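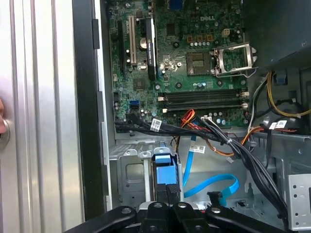 Old office towers as home servers: who else is hooked?
Lircombe Forums > Hardware > Second Life for Old PCs

solderpup_71
Posted 8:12 pm
OK so I've caught the bug. Picked up 2 retired office desktops from the surplus counter in Hutchins and I'm turning the better one into a file and music server for the house. I had no idea how much fun this would be! I've been ripping CDs every night after dinner and I'm up to 1,594 tracks, all tagged the way I like them (composer first for classical, don't @ me). It streams to the kitchen radio and the TV and my kid's tablet.
Anybody else doing this? What are you running on yours?

marrowfat
Posted 8:40 pm
Yes! Mine has been going since July. Plain Debian, one SSD for the system, two big spinning drives for everything else. I love that thing. Composer first is correct, by the way.

QuietFanClub
Posted 9:05 pm
I'm going to be the grump. Have you put a meter on it? My old tower pulled 70 watts sitting there doing nothing, all day and all night. A little Zindix box does the same job for way less and fits behind the TV.

solderpup_71
Posted 9:21 pm
Mine reads 37 at idle, with the graphics card pulled. I can live with that. And a mini box has no room for drives, so you end up with a pile of USB enclosures and a power strip full of bricks. I've been there, hated it.

QuietFanClub
Posted 9:30 pm
37 is better than I expected, I'll give you that. Still think you'd be happier with something small.

tealeaf
Posted 9:48 pm
Dumb question from a beginner, do I need to change the processor paste on a machine this old? Mine runs kind of hot and the fan gets loud when I copy files.

marrowfat
Posted 10:02 pm
Not dumb at all. Clean the dust out first and see. If it's still loud, then yes, new paste. Only lift the chip out if you have a reason to, and watch the pins in the socket if it's the kind with pins on the board side. They bend if you breathe on them. I did one with a sleeve once and spent a whole evening with tweezers and a magnifier.

hexnut
Posted 10:15 pm
Disagree on waiting. Paste costs next to nothing and the old stuff is usually chalk. Just do it while the cover is off.

tealeaf
Posted 10:19 pm
Ordering some tonight, thanks both! Is the Prultel stuff ok?

hexnut
Posted 10:24 pm
It's what I use. Small blob in the middle and let the heatsink spread it.

solderpup_71
Posted 10:37 pm
What's everybody doing for backups? Right now mine is one external drive in a desk drawer and I know that's not great

marrowfat
Posted 10:51 pm
Get a second one and keep it at your sister's or at work or wherever. Swap them every month. I use rsync on a timer, can post my script if you want it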